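Picking up from where I left off before lunch. Graham Pickering came by with the second tray of punch biopsies, and we finally sat down and talked through the itch question, which I have been putting off because I knew it would take the whole afternoon (it did!). The idea is still to see whether the nerve fiber stain tells us anything about why some patches of eczema itch like mad and others, just as red and angry, hardly bother the patient at all.

We have 344 sections cut and labeled so far. Of those, 94 are from skin that looked perfectly normal to the eye, and I'm very glad Blandine Chevalier insisted on them back when I was grumbling about the extra cutting. Without them we'd have nothing decent to compare against.

The first run of the stain was patchy. Dean Lightfoot thinks the antibody had been thawed once too often, and I'm inclined to agree with him, though I'd also like to blame the blocking step, which I cut short to catch my bus. Next run: fresh aliquot, diluted 1 in 600, full hour of blocking, no shortcuts from me.

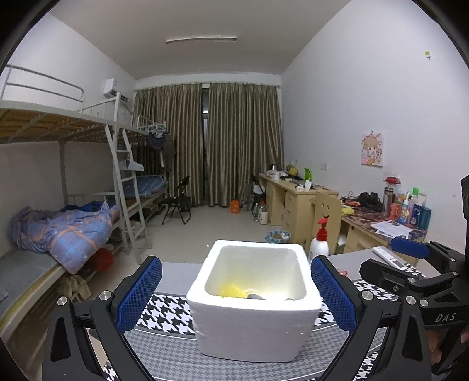

Skirgate, December

Better! The new aliquot gave clean, thin fibers right up into the epidermis, and the background has dropped so much that I went back and checked I'd put the right slides on the stage. Stuart Hulme read the first batch without seeing the itch scores, and Roland Hollis will read the same ones tomorrow so that we can see how well the two of them agree.

A few things to sort out while I remember. The Ikley clinic scores itch at bedtime and Birkett scores it on waking, so we can't simply pour the two lists together, and I should have spotted that months ago. Blandine is writing to both. Also, 5 slides from the Birkett set have folds across the dermis and need recutting. Graham has the blocks.

Dean wants to try the thicker sections next. I said yes, after the recuts.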